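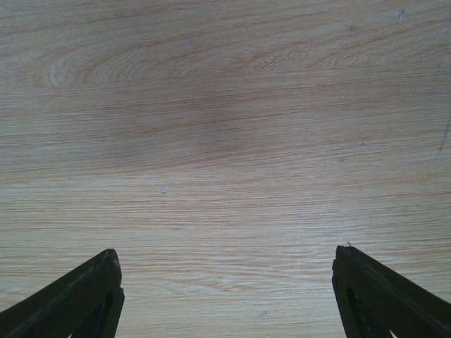
Cell Technician (part-time, bench robotics)

5 min read

Rindale is hiring someone to look after one robot arm. It is a small arm bolted to a wooden table on the ground floor of our building on Leclerc Street, and it is known as Holtilus for reasons that left with the person who named it. It picks things up and puts them down again. On a good day it does both with the same thing.

The arm is used by our software people, who are clever and well meaning and should not be allowed near a hex key. They write the programs that move it. You would own everything else: the mounting, the wiring, the gripper, the wrist camera, the table under it all and the logbook that is supposed to say what happened to each of them. The logbook currently has a very full September and then a drawing of a duck.

The job is 30 hours a week. We have tried running the cell with no technician, and we have tried running it with whoever was standing closest. Both arrangements ended with a gripper that closed two millimetres to the left of where everyone believed it was.

What the work is like

Mornings start with the table. You wipe it down, look it over for new scratches and check that nothing has crept along the wood overnight. Then you open and close the fingers through their full travel and look at the tips. They pick up fluff, fibres and the occasional bit of tape. Left there, a hair on a fingertip will get between the finger and a chess piece at the worst possible moment, and someone upstairs will spend an afternoon retuning a controller that had nothing wrong with it.

After that comes the camera. It sits at the wrist and should see both fingertips at the bottom of the view, at the same height or near enough, with bare table between them. If one finger has started riding higher than the other, you find out whether the finger moved or the camera did. It's usually the camera. Its bracket has been redesigned seven times and we would welcome an eighth attempt from somebody who has held a file before.

Then the base: fasteners, cable strain relief, connectors. You put a witness mark on every screw you tighten, and if the mark has drifted the next day you write that down and go looking for the cause before reaching for the threadlocker. We have gone through a lot of threadlocker.

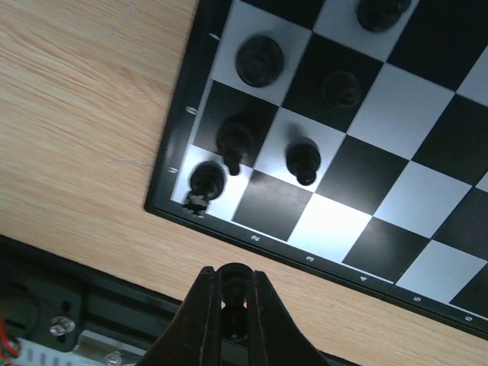

The afternoons belong to whatever task is on the table, and for the foreseeable future that task is chess. To be clear about the level of play, the arm does not play chess. It moves a piece from one square to another without knocking over the neighbours, and glossy black plastic on a black square under a strong overhead light is about as unpleasant a thing to look for as we could have chosen. Part of your job will be the lighting. The white squares glare, the dark pieces vanish, and turning the lamp down fixes one and ruins the other. If you have opinions about diffusers, bring them.

You would also set the board. The test plan has positions in which the board lies square to the arm and positions in which it sits at an angle, and it matters that the angle is the one written on the sheet. The previous method was to shove it until it looked jaunty.

When it breaks

It will. The faults you can expect in your first few months, in descending order of how often we see them:

Gripper doesn't close fully, or closes and won't let go. Power off, fingers off, clean the mechanism, check for play, put it back and re-zero.

A joint loses its home position after a bump. Re-home, run the reference routine, compare against the saved values. If they disagree, believe the routine and find out who bumped it. (They will say it was fine when they left.)

Intermittent dropout on the cable run at the base. This one has been "fixed" by four different people, each of whom pushed a connector in harder. We would like it to be fixed by someone with a meter.

Camera freezes on a single image. Everyone assumes the arm has gone mad. Reseat the cable first.

Spare fingers are printed in-house, and you'd look after the printer too, or at least be on speaking terms with it. Other parts are ordered through our purchasing system, Eneo, which has 29 mandatory fields for a bag of washers. Training will be provided, along with sympathy.

Who we're after

You have maintained something for a living. Arms and grippers would be great, but we'd be just as pleased to hear from people who have kept photocopiers, sewing machines, dental chairs or bowling alley pinsetters going. You can read a wiring diagram, crimp a connector so that it stays crimped, and tell a loose screw from a stripped one before you've made it the second kind.

You don't need to program. If you can change a number in a config file and write down what it used to be, you'll be ahead of several people with doctorates.

You do need to write clearly. Half the value of this job is in notes that say "swapped left finger, tip was worn on the inside edge, re-zeroed, camera view unchanged" and do not say "did stuff to gripper."

A certificate or trade ticket in electronics or mechatronics would be nice to have. So would decent colour vision, given the wiring. Chess ability is of no use whatsoever and may lead to frustration.

Who you'd work with

You would report to Johannes Le Roux, who runs the test floor and signs the timesheets. He'll leave you alone if the logbook is up to date. Quentin Delaunay leads the software group and will be your most frequent visitor, generally carrying a laptop and a theory. You are permitted to ask him to step back behind the tape while the arm is powered, and we will support you in this. Anybody working on the cell locks out the supply first, including people in a hurry and people who are Quentin.

Hours, pay and the practical part

Start time is flexible between 7 and 9 a.m., as long as the morning checks are done before the first run. The position is for one year, with renewal likely provided the arm and the budget both survive. Pay follows our technician scale, and we'll give you the actual range at the first phone call, before anybody has ironed a shirt. There is bike parking, a kettle, and a parts cupboard whose labels are partly aspirational.

How to apply

Send a résumé of no more than 2 pages and a short note describing something you repaired, what you first thought was wrong with it, and what was wrong with it. We're more interested in the distance between those two than in the cover letter, so please skip the cover letter.

Shortlisted applicants will be invited in for a paid half day at the bench. We will have put a fault on the cell beforehand. There may be others.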